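Curow - a time alignment and trimming tool for hand-held gripper recordings
Project report, Robot Software Studio, November
Team: Myrto Kourkoulas (writing this), Ridwan Hutapea, Güven Kılıçarslan
Supervisor: Tania Munasinghe

1. What we set out to do

When we picked this project in the first week I thought we'd be training policies by the midterm. We did not train a single policy! What we did instead was write the thing that sits before the training, and I've come to like it a lot more than I expected.

Every recording we work with has a head view and a view from each of the two hand-held grippers, plus the gripper pose and the opening width over time. All of these come with their own clocks. The old lab script (Griswood, written before any of us got here) lined the streams up by matching the first frame of each one, and that's fine if everything starts together. It doesn't. Gayan Kumarasinghe, who was our TA, showed us a plot where the jaws closed in the width signal well before they closed in the video, and that plot basically became our project.

So the goals were to align the streams properly, cut off the dead time at the start and end of each episode, and put it all in a viewer where a person can check the result without opening four windows.

2. How the alignment works

We tried the fancy way first. Ridwan wrote a version that computed optical flow on the gripper views and matched it against the speed of the pose track, and when the hands move a lot over a busy background it's really good. On a plain tabletop it gets lost. Wood grain looks a lot like more wood grain, and the peak in the correlation turned into a wide flat hill that you could put anywhere you liked.

What we ended up with is a two step thing. The first step uses the jaw width. We look at a thin band of pixels where the jaw tips sit, turn that into a rough opening signal, and slide it against the logged width until they agree. The second step uses the flow, but only inside a small window near the answer from step one, so it can't wander off. If the two steps disagree by more than 3 frames the episode gets a flag and a person has to look at it.

The head view has no jaw band, so there we use the marker plates on the grippers. Güven did all of this part. He tracks the plates in the head view and compares their motion to the pose logs. The plates drop out when a hand turns too far, and his fix was to interpolate short gaps and throw away long ones - simple, but it held up better than the filter I spent most of October on (RIP my filter).

3. Trimming

This was supposed to be the easy part. An episode has a stretch at the start where the hands are in place and the task hasn't begun, and another one at the end. My first trimmer just looked for movement in the poses. It cut way too much, and one kind of task showed why: the small, careful ones. Somebody lining up on a spoon handle moves so slowly that my code decided they'd gone home for the day.

The second version looks at pose speed and jaw width together and keeps a margin of 2 seconds on both sides. I also added hysteresis, so that it takes a bigger movement to start an episode than to keep one going. Tania suggested that in our second meeting and I ignored it for three weeks. Sorry Tania.

4. The viewer

The viewer puts the streams in one row with a shared scrubber underneath. You drag it and all the views move together, and the width curve has a little line that follows along. Nudging a stream is done with the arrow keys. Corrections get saved in a separate file next to the recording and the original timestamps are never touched, a rule we made after I overwrote a folder in the Sukmont set and had to go ask for the backup.

5. Results

We ran everything on 365 episodes. Of those, 146 had been aligned by hand earlier, so that's what we could score against. Curow landed within one frame on most of them, and the bad ones were nearly all episodes where the jaws never close. That makes sense, a flat width signal gives step one nothing to hold on to. Griswood did okay on the short episodes and drifted on the long ones.

Checking a finished episode in the viewer takes roughly 20 seconds now, and it used to be a chore you'd put off until after lunch.

6. What I'd still fix

The jaw band is hard coded. If the gripper camera gets bumped, the band is off and you have to edit a config by hand. Ridwan has a branch that finds the tips automatically but it mixes up jaws and their shadows on pale surfaces, so we left it out. I'd also like the flag to say why it fired. At the moment it's a yellow dot and a shrug.

7. Sample views 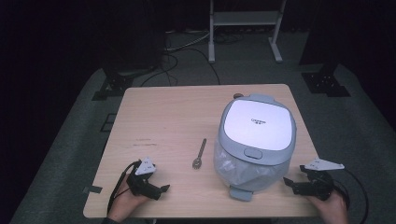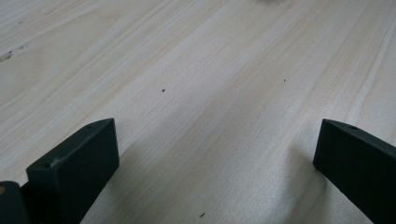
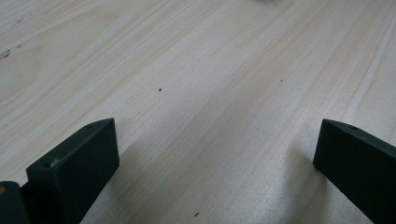 Fig. 1-3. Head view with the rice cooker and spoon, then two gripper views with the jaws apart over the wood grain.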